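2월 금요일, 메밀면 반죽 작업 노트

오전 열 시에 시작. 레프(Lev Sirko)는 점심 지나서 합류했다. 울리아나(Uliana Ostapchuk)는 제분 쪽 전화를 오래 하느라 첫 반죽은 나 혼자 했다.

지난번 기록이 너무 성의 없어서 이번에는 순서대로 적는다. 지난번 노트에는 "물 조금 더, 나쁘지 않음"이라고만 되어 있는데 조금이 얼마인지 알 수가 없다. 앞으로 물은 무조건 저울로 재고, 손으로 더 뿌린 물도 그릇째 올려서 차이를 적을 것.

가루

메밀은 쿠즈멘코(Kuzmenko) 것. 겉껍질 벗긴 뒤 맷돌로 간 것이고 봉투를 열었을 때 풀 냄새가 난다. 색은 회색에 녹색 기가 조금 있다. 지난달에 쓰던 가루보다 눈에 띄게 고와서 체에 거의 남지 않았다. 고운 만큼 물을 빨리 먹는다. 같은 비율로 해도 더 되게 느껴지는 이유가 이것인 듯한데, 창고 습도 탓일 수도 있어서 단정은 못 하겠다. 창고 습도계는 아직도 건전지가 없다.

밀가루는 카티코(Catico) 중력분. 강력분은 다 썼고 주문은 들어가 있다. 중력분으로도 이어지긴 하지만 면을 널어 말릴 때 무게를 못 이기고 끊어지는 게 늘어난다. 오늘은 말리지 않고 바로 삶을 거라 그냥 썼다.

배합은 메밀 여덟에 밀 둘. 가루 합계 605 g. 섞은 다음 체에 두 번 내렸다. 두 번째 체질을 빼먹으면 밀가루가 뭉친 자리가 반죽에 흰 줄로 남는다. 작년에 그걸로 한참 헤맸다.

첫 반죽

가수율 41%, 찬물. 물을 세 번에 나눠 넣었다. 첫 물에 반 조금 넘게, 두 번째에 남은 것의 대부분, 마지막은 손가락 끝으로 털어 넣는 정도.

첫 물을 넣고 나서는 손을 세워서 손가락 사이로 가루를 계속 지나가게 한다. 누르면 안 된다. 이 단계에서 누르면 젖은 데와 마른 데가 갈려서 나중에 물을 더 넣어도 안 풀린다. 빵가루처럼 되었다가 콩알 크기로 뭉치고, 그게 더 커지면서 표면에 윤기가 돌기 시작하면 그때 모은다.

오늘 첫 반죽은 콩알까지는 잘 갔는데 거기서 멈췄다. 모아서 누르니 가장자리가 갈라졌다. 물을 조금 더 뿌렸고 저울로 5 g. 그래도 갈라짐이 남아서 그냥 그대로 치댔다. 여기서 더 넣으면 늘 질어진다.

치대기는 바깥에서 안으로 접어 누르는 방식으로 했고, 국화 모양 주름이 잡힐 때까지 했다. 주름을 모아서 원뿔로 굴리고 끝을 눌러 공기를 뺐다. 원뿔 끝을 눌렀을 때 한쪽이 조금 벌어졌다. 공기가 덜 빠진 것이다. 귀찮아도 이때 다시 했어야 했는데 그냥 넘어갔고, 밀 때 그 자리에서 찢어졌다.

휴지

메밀은 쉬게 둔다고 글루텐이 생기는 것도 아니어서 쉬는 시간이 필요 없다고 보는 사람도 많다. 울리아나도 그쪽이다. 나는 밀이 둘 들어갔으니 조금은 차이가 난다고 생각해서 반으로 갈랐다. 반은 바로 밀고 반은 젖은 면포로 싸서 35분 두었다.

바로 민 쪽은 가장자리가 들쭉날쭉하고 밀대에 자꾸 끌려 올라왔다. 쉰 쪽은 훨씬 고르게 밀렸다. 다만 쉰 쪽은 표면이 살짝 진득해져서 덧가루를 더 썼고, 덧가루가 많으면 삶는 물이 금방 걸쭉해진다. 시간을 더 줄여서 다시 비교해 볼 만하다.

한 가지 빠뜨린 것. 먼저 민 쪽은 작업대가 차가울 때였고 나중 것은 난로가 돈 뒤였다. 비교라고 하기엔 조건이 다르다. 다음에는 같은 시각에 둘이 동시에 밀어야 한다.

눌러 뽑는 쪽

오후에는 우쿰(Wukum) 국수틀로 했다. 밀어서 써는 면과 틀로 눌러 뽑는 면은 반죽이 아예 달라야 하는데 우리는 여태 같은 반죽을 썼다. 레프가 오자마자 그것부터 지적했다. 틀로 뽑을 거면 뜨거운 물로 익반죽을 해야 전분이 어느 정도 익어서 구멍을 빠져나온 다음에도 붙어 있는다는 것이다. 맞는 말이다.

그래서 둘째 반죽은 익반죽. 끓인 물을 전체 물의 반쯤 먼저 붓고 젓가락으로 휘저어 뭉친 다음, 찬물로 나머지를 채웠다. 뜨거운 물이 닿은 자리는 금방 떡처럼 된다. 가운데에 부으면 거기만 덩어리가 되니까 그릇 가장자리를 따라 돌려 부어야 한다. 레프는 처음부터 끝까지 뜨거운 물만 쓰자고 했는데 손을 넣을 수가 없어서 포기했다.

반죽을 177 g씩 네 덩이로 떼고 남은 것은 따로 뭉쳤다. 한 덩이가 틀 통에 꽉 차지 않고 위가 조금 비는 정도라 누르기 좋다. 통을 꽉 채우면 처음 누를 때 옆으로 새어 나온다.

덩이는 통보다 살짝 가늘게, 길쭉하게 빚는다. 통 안쪽에 기름은 바르지 않았다. 지난번에 발랐더니 면끼리 붙지는 않는데 육수에 기름이 떴다. 대신 물을 묻힌 손으로 덩이 겉만 쓸어 주었다. 이 정도로 충분했다.

첫 덩이는 누르는 속도가 들쭉날쭉해서 굵기가 일정하지 않았다. 천천히 누르면 가늘게, 확 누르면 부풀어서 굵게 나온다. 둘째부터는 레프가 누르고 내가 받았다. 체중을 실어 한 번에 내려야 한다. 중간에 쉬면 쉰 자리에서 면이 끊긴다.

넷째 덩이가 가장 좋았다. 사람이 익숙해진 것도 있고 반죽이 그 사이에 식으면서 단단해진 것도 있을 것이다. 식은 반죽이 누르기는 더 힘들지만 면발은 매끈하다.

삶기

물을 넉넉히. 작은 냄비에 삶아 본 것은 실패로 친다. 면을 넣자마자 끓던 것이 가라앉고, 다시 끓어오를 때까지 면이 바닥에 붙어 있었다. 큰 솥은 바로 다시 끓는다.

면이 떠오르기 전에는 젓지 않는다. 떠오르면 긴 젓가락으로 한 번만 바닥을 훑는다. 여기서 여러 번 저으면 다 끊어진다. 밀어 썬 면은 떠오르고 일 분 남짓, 눌러 뽑은 면은 조금 더 걸렸다. 시간을 재기는 했는데 굵기가 덩이마다 달라서 숫자로 남길 의미가 별로 없다. 한 가닥 건져 잘라서 가운데 심이 없어지면 꺼냈다.

헹굼은 찬물에 바로. 처음에는 체에 담은 채 흔들어 전분을 빼고, 다음에 손으로 비비듯 씻었다. 미끈거림이 없어질 때까지. 마지막은 얼음물. 오늘 수돗물이 워낙 차서 얼음은 없어도 될 뻔했다.

삶은 물은 버리지 않고 주전자에 받아 두었다. 두 반죽의 면수가 꽤 다르다. 밀어 썬 쪽은 덧가루 때문에 뽀얗고 구수하고, 눌러 뽑은 쪽은 묽다. 울리아나는 면수만 놓고 보면 밀어 썬 쪽이 낫다고 했고 나도 같은 생각.

맛

밀어 썬 면은 향이 먼저 온다. 씹으면 툭 끊기고 모서리가 느껴진다. 찍어 먹는 쪽에 어울린다.

눌러 뽑은 면은 향이 약하다. 뜨거운 물이 닿으면서 날아간 것 같다. 대신 씹는 느낌이 오래가고 국물에 넣어도 퍼지지 않는다. 레프는 이쪽이 좋다고 세 번을 더 먹었다.

의견이 갈린 것은 간이다. 장국이 짜다는 말이 나왔는데, 나는 면이 싱거운 쪽이라고 본다. 반죽에 소금을 넣자는 얘기는 매번 나오고 매번 안 한다. 메밀에 소금을 넣으면 면수를 못 쓰게 되는 것이 제일 아깝다. 장국을 물로 조금 풀고 무즙을 더하는 쪽으로 정리.

남은 자투리 반죽은 얇게 밀어 마른 팬에 구웠다. 바삭하고 가장자리가 고소해서 이게 제일 인기가 있었다. 면보다 과자가 낫다는 말까지 들었으니 면 쪽을 더 해야 한다. 다음에도 자투리는 꼭 구울 것.

재지 못한 것들

반죽 온도를 안 쟀다. 온도계가 프로나리(Pronari) 쪽 주방에 가 있다. 다음 주에 갈 때 가져온다. 프로나리에서는 한 번에 훨씬 많이 반죽하니까 손으로 하는 방식이 그대로 통할지는 모른다. 그쪽 반죽기는 날이 커서 콩알 단계를 건너뛰고 바로 뭉쳐 버린다고 들었다. 그러면 물을 나눠 넣는 의미가 없어진다.

면 굵기도 안 쟀다. 버니어캘리퍼스로 삶기 전후를 재면 되는데 손이 다 젖어 있어서 엄두를 못 냈다. 받는 사람 말고 재는 사람이 하나 더 있어야 한다.

가루를 갈아 낸 날도 모른다. 봉투에 안 적혀 있다. 울리아나가 전화로 물었더니 도정은 일월 말, 제분은 그 뒤라고만 했다고 한다. 향 얘기를 하려면 이걸 알아야 한다. 다음 주문부터는 제분한 날을 써 달라고 부탁해 두었다.

뒷정리하며 적는 것

국수틀 구멍판은 마르기 전에 물에 담글 것. 한 번 굳으면 이쑤시개로 하나하나 뚫어야 한다. 나무 밀대는 물로 씻지 말고 마른 솔로 털고 꼭 짠 행주로만 닦는다. 지난달에 씻어 세워 둔 것이 조금 휘었다.

면포는 삶아서 널었다. 메밀가루가 남은 면포는 하루만 지나도 시큼해진다.

가루통 뚜껑에 가루 이름을 테이프로 붙였다. 중력분과 강력분 통이 똑같이 생겨서 그동안 누가 뭘 썼는지 솔직히 믿을 수 없다. 지난번 결과 중에 잘 이어졌다고 적은 것은 강력분이었을 가능성이 높다.

시식 자리

작업대에서 서서 먹으면 다들 첫 입만 먹고 말을 멈춘다. 앉아서 먹어야 끝 맛 얘기가 나온다. 앞으로는 상을 따로 차리기로 했고, 기본은 흰 식탁보에 크림색 네모 쟁반, 검은 젓가락. 메밀은 색이 탁해서 바탕이 밝아야 반점이나 흰 줄이 잘 보인다. 종지와 면 그릇은 아직 못 정했다. 울리아나는 그릇도 밝은 것으로 맞추자고 하고, 나는 면수 담는 것만은 짙은 색이 낫다고 본다.

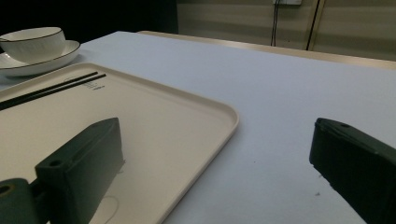
다음에 할 것

밀어 썬 면: 같은 가루, 같은 가수율로 다시. 쉬는 시간을 짧게, 두 사람이 동시에 밀기. 원뿔 끝이 벌어지면 넘어가지 말고 다시 치댈 것.

눌러 뽑은 면: 뜨거운 물 비율을 줄여서 향이 남는지 보기. 반죽을 식힌 다음 누른 것과 바로 누른 것을 나눠서 맛보기.

강력분 도착하면 말리는 면도 한 번. 건조대 위치는 난로에서 먼 쪽으로 옮긴다.

온도계 찾아오기, 습도계 건전지 사기. 장국은 레프가 하루 전에 끓여 두기로 했다.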